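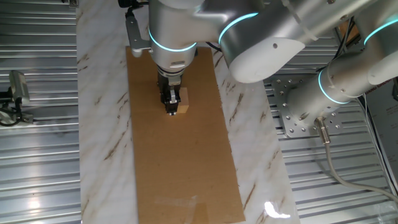 Greifer, Pappe, kleiner Holzklotz.

So, Leute, langer Thread, weil ich seit dem Stadtrat gestern Abend nicht richtig geschlafen habe. Es geht um die Kennzeichenkameras an den Zufahrten zum Flernidby-Areal. Und es gibt endlich was Gutes zu berichten!

Kurz für alle, die neu dabei sind: Seit Oktober hängen an den sechs Einfahrten Geräte von Dandetti, die jedes Kennzeichen lesen. Offiziell zur »Verkehrslenkung«. Gespeichert wurde, wie wir jetzt schwarz auf weiß haben, 50 Tage lang.

50 Tage! Für eine Parkplatzanzeige! Wer dort zur Arbeit, zur Kita oder zur Beratungsstelle fährt, hinterlässt damit ein ziemlich genaues Bewegungsprofil.

Rausgekommen ist das durch eine Auskunftsanfrage von Sidra Mohmand. Sie hat im Rathaus zweimal nachgehakt, dann kam ein Umschlag mit allen Zeitstempeln ihres eigenen Autos. Sauber aufgelistet, Zufahrt Nord, Zufahrt Hafen, immer mit Sekunde.

Ich hab die Liste gesehen (mit ihrem Okay) und musste erst mal einen Kaffee trinken. Man konnte ablesen, an welchen Tagen sie krank war.

Teilen 400 · Kommentare 50

Gestern also der Antrag im Rat: Speicherdauer runter auf sechs Stunden, keine Weitergabe ohne richterliche Anordnung, einmal im Jahr ein öffentlicher Bericht. Und er ist durch!! Mit Stimmen aus fast allen Fraktionen, das hätte ich im Leben nicht erwartet.

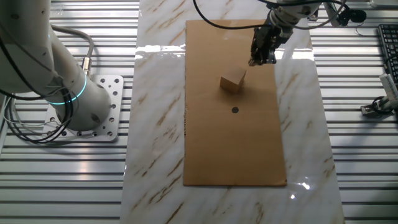

Weißer Roboterarm mit türkisem Leuchtring, daneben jede Menge Kabel.

Wer so eine Debatte noch nie live verfolgt hat: Macht das mal, es ist großartig. Zäh, ja. Die erste Stunde ging es um Streusalz. Aber dann stand Rezaul Pathirana am Rednerpult und hat in drei Minuten erklärt, wieso ein gehashtes Kennzeichen noch lange nicht anonym ist.

Seine Rechnung: Kennzeichen folgen einem festen Muster, die möglichen Kombinationen probiert ein normaler Laptop einfach durch. Man hat richtig gesehen, wie es in der zweiten Reihe klick gemacht hat. Ich liebe solche Momente!

Die Verwaltung hatte vorher von »vollständig anonymisierten Daten« gesprochen. Das Wort »vollständig« ist in der Beschlussvorlage jetzt gestrichen, per Hand, mit Kugelschreiber. Kommt hoffentlich so ins Archiv.

Nicht alles ist gut gelaufen. Der Punkt mit der Schnittstelle zu Oshima (das ist die Parkraum-App) wurde vertagt. Da ist bis heute unklar, wer welche Daten bekommt und ob der Vertrag überhaupt veröffentlicht werden darf.

Auch offen: Was passiert mit den Daten, die schon da sind? Im Beschluss steht »zeitnah löschen«. Zeitnah ist kein Datum. Ich habe heute früh eine Anfrage dazu rausgeschickt – Antwort poste ich hier drunter.

Und dann gibt es ja noch Feltthorpe. Das Wohngebiet soll nächstes Jahr die gleiche Technik kriegen, die Ausschreibung läuft wohl schon. Da würde ich gern VOR der Montage über Speicherfristen reden und nicht erst, wenn alles am Mast hängt.

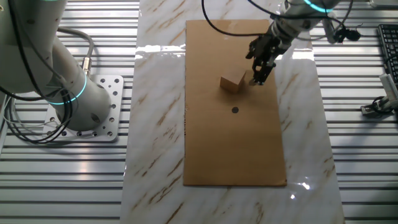

Montageplatte mit Lochraster, in der Mitte eine glänzende Platte in Marmoroptik.

Was ihr machen könnt, wenn ihr selbst dort fahrt: formlose Auskunft nach Art. 15 DSGVO verlangen. Eine Mail reicht. Name, Kennzeichen, ungefährer Zeitraum. In der Regel muss die Antwort innerhalb eines Monats kommen, kosten darf euch das normalerweise nichts.

Die Petition hat übrigens rund 1.000 Unterschriften, und ein großer Teil kam auf Papier, vom Wochenmarkt! Danke an alle, die da bei Nieselregen gestanden und mit wildfremden Leuten über Hashfunktionen diskutiert haben. Ihr seid toll.

Nachtrag, weil jetzt mehrere fragen: Nein, ich bin nicht gegen jede Kamera im Verkehr. Eine Zählschleife im Asphalt weiß auch, ob der Parkplatz voll ist. Die merkt sich halt nur nicht, wer drübergefahren ist.

Nächster Termin ist der Verkehrsausschuss am Montag, 8. Dezember, öffentlich, großer Saal. Oshima steht als Punkt 6 auf der Tagesordnung. Fragen von Bürgerinnen und Bürgern sind am Anfang dran, also seid lieber pünktlich. Ich sitze links hinten und freue mich über Gesellschaft!

Diese Seite verwendet Cookies, um Inhalte darzustellen und Zugriffe auszuwerten. Einstellungen ansehen · Akzeptieren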